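Handheld gripper: Kiltetti vs Flornero fingers for cloth, worth switching?

Posted in Grippers & End Effectors
223 views, 3 replies

underactuated_ed
I've been collecting pick-and-place demos at home with a handheld two-finger gripper, the kind with the camera in the body, and I've reached the point where I have to decide on fingers before I do any more. Soft stuff only: socks, washcloths, small towels, the occasional T-shirt if I'm feeling brave.

I've got two sets on hand. The Kiltetti ones are rigid and flat on the inside. The Flornero ones are the bendy rib type that wrap around whatever you close them on. I did 168 grasps with the Kiltettis and then got bored and did 212 with the Florneros, so yes, I already know the sample sizes don't match, please don't write in.

What I noticed so far:

The Flornero set is lovely on a rolled-up sock and hopeless on a flat one. The tips splay when I push down, so the cloth slides out from under and I end up petting it.

The Kiltetti set gets hold of a single layer much better, but only if I come in with the tips nearly touching the surface. On a hard floor that's fine. On a cushion or a bed I tend to grab the sock and also a bit of the bed.

Both sets were fine with a towel. I'm starting to think a towel will let anything pick it up.

The other wrinkle is the camera. With the Flornero fingers closed, the tips wander enough from one grasp to the next that my contact labels look like I drew them on a bus. Does that matter for training, or am I fussing? And is there a third option I should try before I commit to 2000 demos with the wrong fingers?

The arm this will all end up on is a Hirkov with the stock controller, if that changes anything. It's slow to close, about which I have feelings.

flatjaw
Kiltetti. Next.

All right, slightly longer. Soft ribbed fingers are made for things that have a shape. A sock on the floor has a rumor of a shape. You want stiff tips and a pinch, and you want to aim for a fold or a rolled edge, where there's something standing up to close on. If there's no fold, push one finger in a little and make one.

Your cushion problem is a height problem. Close earlier. I train people to stop when the cloth first moves, then close, then lift straight up before going anywhere sideways. If the cushion cover comes up too, let go and start over, and throw the demo out. Don't keep it as "recovery data" unless you did the recovery on purpose. Ask me how many hours of accidental recovery data I own.

Tip wander does matter, by the way. You're not fussing. If the fingers are the only part of the hand that's always in view, they're the thing the policy uses to work out where it is. Make them boring.

servo_and_chips
I disagree with the "Next" part but he's right about folds.

I went through the same comparison in September with three sets, the third being a pair of Price fingers, which are stiff at the base and have a thin rubber pad at the tip. They beat the other two on thin cotton. They also shed their pads into the laundry, one of which I found inside a pillowcase. So it depends on how you feel about glue.

Where I'd push back is on testing only on a flat floor. A rigid pinch looks terrific on tile and then you move to anything squashy and the numbers fall off. Do your comparison on the worst surface you plan to use. I use a round seat cushion with a ribbed woven top, because the ribs give the tips something to catch on and the whole thing gives when you lean on it. Put a second cloth of another color up there as well, so you find out early whether you're grabbing the right one.

My current setup, flat yellow fingers with the long cutouts near the tips, closed on the lower end of a thick white cloth with the rolled edge up:

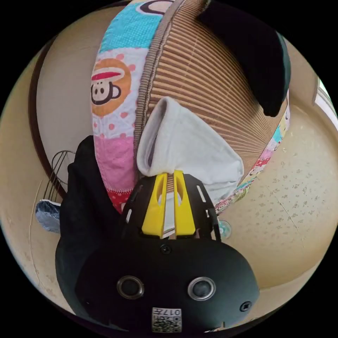 underactuated_ed: going for a fold near one end helped my numbers more than swapping fingers did, and it's a little humbling to have spent the money first. I reran the Kiltettis on a couch cushion last night and closed earlier, as flatjaw said, and I'm only bringing the couch along about one time in ten now. Still undecided on the Price pads. How long did the glue last?

servo_and_chips
Two weeks with the glue they send you. Contact cement did better. Rough up the tip with sandpaper first and leave it overnight, whatever the packet says.

Also, about the Hirkov: slow closing hurts you more with rigid fingers, as the cloth gets time to relax while the jaws are still on their way. Start the close a touch before contact. In the handheld demos, squeeze the trigger at the speed the arm can manage. It feels ridiculous for the first dozen and then your hand gets used to it.

flatjaw
Seconding the slow trigger. Still Kiltetti.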